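Edach to add two-armed robot stations at Benent test kitchen

9/24/18

Edach has approved the budget for two-armed robot stations at its Benent test kitchen, and the team is thrilled! The first 2 stations arrive in April, set up for the small jobs that fill a kitchen day: handling cups, stir sticks, fruit and cutting boards.

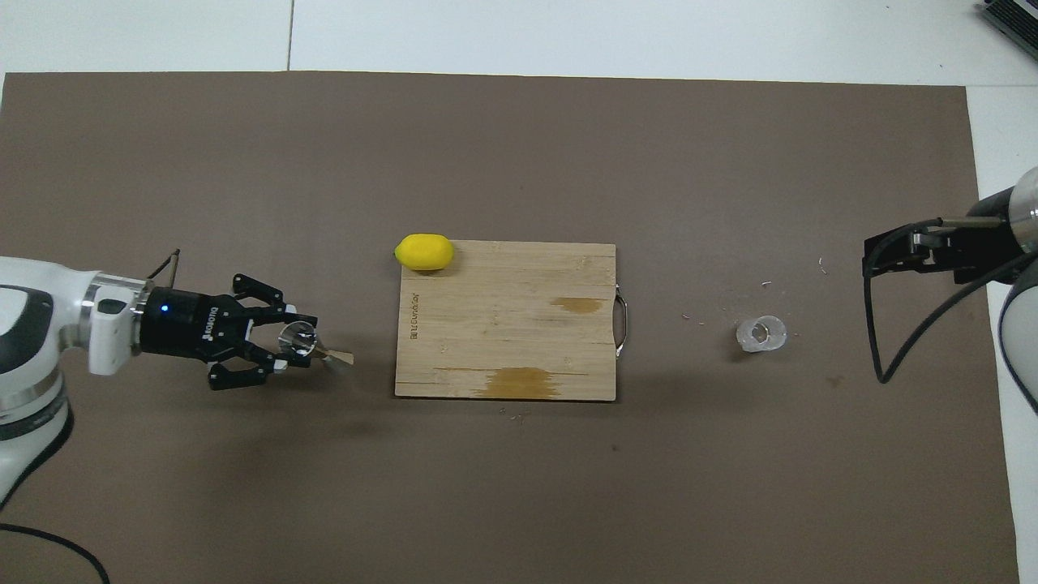
Each station is budgeted for 2880 hours of bench time, with grippers, cabling and spare fingers costed as separate lines so parts can be reordered without a new approval. Nasr will handle installation and staff training. Tonus, our scheduling program, will share out the hours between the kitchen and packaging groups.

We can't wait to get started. Suppliers of work mats and food-safe grippers are welcome to send quotes to the Benent purchasing office.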